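December
By Kimie Morikawa

I have come to believe, after more winters than I care to admit, that every office needs a table with no job at all. The one at Trilwood had no sign-up sheet and no screen bolted over it, and people drifted to it the way cats drift to a sunny windowsill (I was the worst of them!). You'd go over for a snack bar and come back having heard about a colleague's new baby.
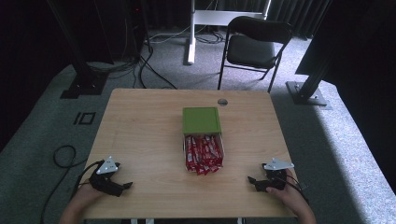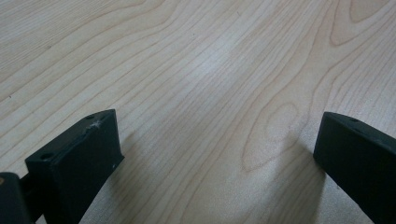 Snack bars in their box, and the pale grain of the tabletop.

Keep the table, please

I know space costs money, and I know 70 people have to sit somewhere. But when our Bemmont branch swapped its table for 2 more desks, the place went quiet, and I missed the chatter every time I visited. So if you're drawing up a floor plan this winter, dear reader, leave a corner alone and put something to eat in it.

Contact: Suite 2301, Van Dusen Building | © Kimie Morikawa | Back to top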